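To: Naltuna users list
Subject: Re: Old firmware and the 2000 series thermostats
Date: 21st May

On the question from earlier in the week:

> We have a Vornitz room thermostat from the 2000 series and the
> boiler fires for a minute, stops, then fires again. The installer
> wants to swap the whole unit. Is there anything worth trying first?
> It only does this when the bedroom valves are shut.

Yes. Short cycling with most of the valves shut is nearly always a flow problem, and a new thermostat will not cure it. The boiler cannot get rid of its heat, the return temperature climbs and the burner cuts out. Check the bypass valve before anything else. On our system in Provumside it had been left fully closed since the pump was changed last August.

Open it a quarter turn at a time and wait between turns. Ours settled at a differential of 19 kPa. Yours will differ with the length of the pipe runs.
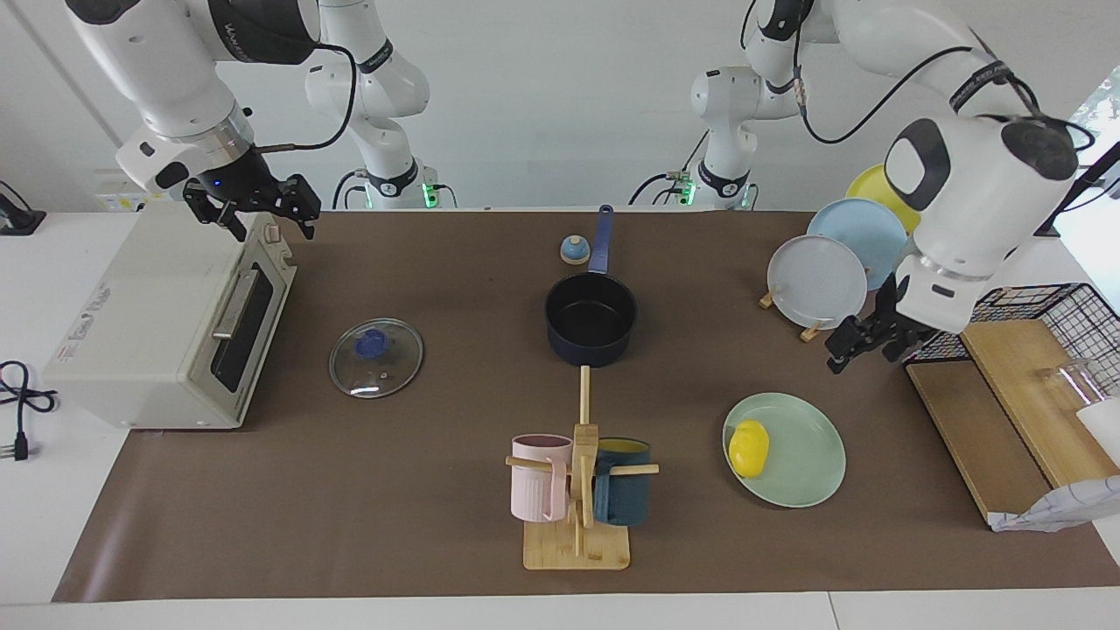
Toaster oven at the end of the table.

Next, look at the cycle rate in the installer menu. The factory setting is six an hour, meant for gas. If yours has been set to twelve, someone has treated it as electric heating. Put it back to six and leave it for two days before judging the result.

The minimum off time is on the same menu, in seconds. I use 300. The manual that came with mine gives a lower figure, but that page was written for the earlier relay board. The Gautier wiring centre adds its own delay on top, so do not set both high or the house will be slow to warm up in the morning. 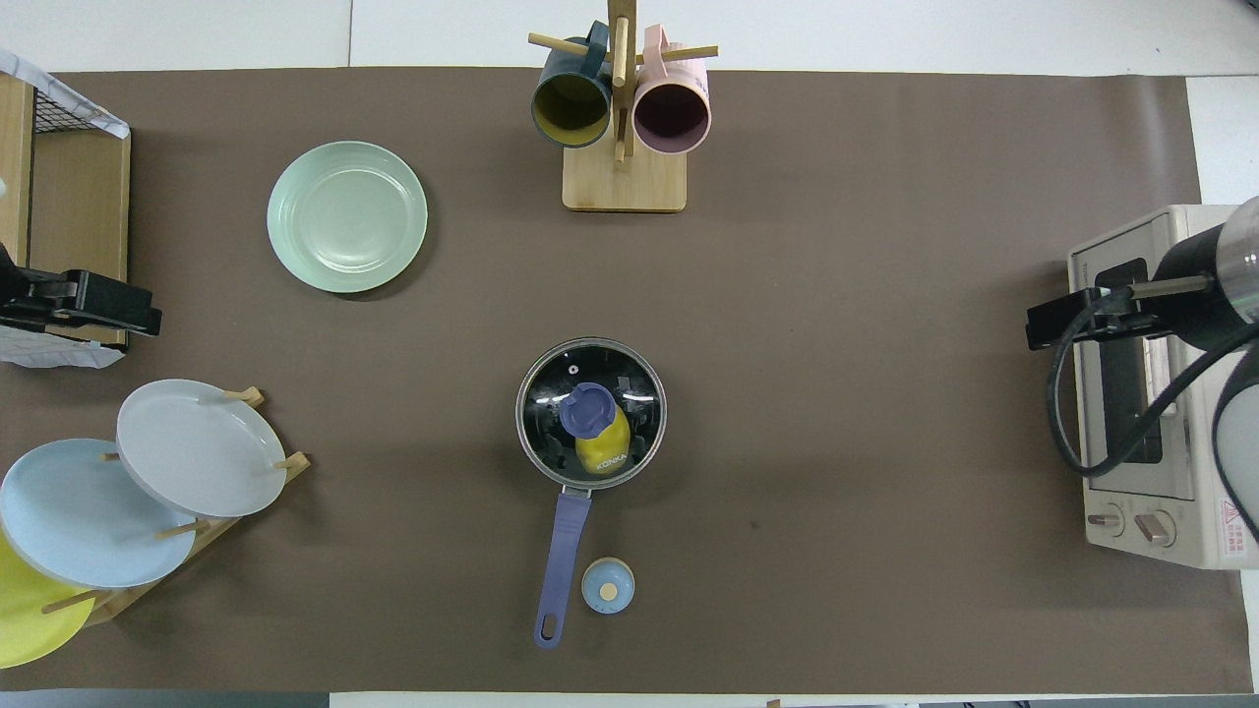

Filed under: Heating and controls

As to the firmware, I would leave it alone. The update resets the schedule and the sensor offset, and neither can be saved beforehand. If you do go ahead, write down the offset first - mine was minus one and a half degrees, and it took me a week to find it again.

Could you post the boiler model and say whether the pump is fixed speed? A modulating pump changes the advice on the bypass.

--
Naltuna users list
Please trim quoted text when replying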